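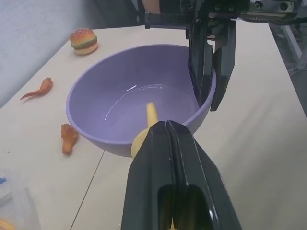 Purple plastic bowl and yellow toy on a cream-colored tabletop.

Firkstead Library to Lend Toys at All Branches From August

The Firkstead Library Service will extend its toy lending collection to every branch in the district beginning in August. Until now, toys, puzzles and games have been available only at the Hullov branch, where the collection opened as a trial for families with children under school age.

The change was approved by the Library Board at its last regular meeting. Funds come from the service's existing materials budget, together with a grant of $1,599 from the Snorradóttir Fund for Early Learning. The grant will pay for storage bags, labels and replacement parts.

Under the new arrangement, any adult holding a current library card may borrow up to two toys at a time for a period of three weeks. Items may be renewed once if no other borrower has placed a hold. There is no charge to borrow, and the library will not collect late fees on toys. Borrowers who lose an item may be asked to replace it with one of the same kind or to pay the listed cost. A missing puzzle piece or a single piece of play food will not be charged.

"Families in the outer villages have asked for this since the first month of the trial," said Dagný Egilsson, head of children's services. "A parent in Dorkard should not have to take two buses to borrow a set of blocks. The Hullov staff have worked out how to clean, check and pack these materials, and the other branches will follow the same steps."

The collection includes building sets, shape sorters, floor puzzles, simple musical instruments, dress-up clothes and play kitchen sets. A smaller group of items has been chosen for children who benefit from large handles, strong color contrast or toys that respond to light touch. These may be kept for six weeks on request, and staff can arrange for them to be held at the desk of any branch.

All toys are washed or wiped down on return and checked for damage before going back on the shelf. Borrowers are asked to return items in the bag provided and to tell staff about anything broken or missing. Toys must be handed in at the desk during open hours — they should not be placed in the outdoor book drop, where they may be damaged or may block the chute.

The Hullov branch will continue to hold the largest part of the collection, and toys kept there can be sent to other branches through the regular delivery van. Requests made before 10 a.m. on a delivery day will normally go out on that day's run. The Dorkard branch will set aside the low shelving near its east entrance, currently used for travel guides, and the travel guides will move to the upper floor next to the maps.

Eyvindur Mogensen, who manages the Dorkard branch, said the shelving work would be done in the evening so that the branch can keep its normal hours. "The reading corner will be closed for a short time while the carpet is replaced. Storytime will meet in the study room until then, and we ask families to use the side door for strollers," he said.

A play morning will be held at the Dorkard branch on the first Saturday of the new service. Children may try items from the collection, and staff will be present to register new borrowers. Proof of address is needed for a first library card. Registration is not required for the play morning, although groups from child care centers are asked to call ahead.

The library is also accepting gifts of new or nearly new toys at the Hullov branch. Items should be complete and free of batteries where possible. Stuffed animals, bicycle helmets, car seats and homemade painted toys cannot be accepted. Gifts that are not suited to the collection will be passed on to other local groups unless the donor asks for them back.

A printed list of toys will be available at each service desk, and the same list can be searched in the online catalog under "Toys and Games." Questions about the collection may be directed to the children's desk at any branch.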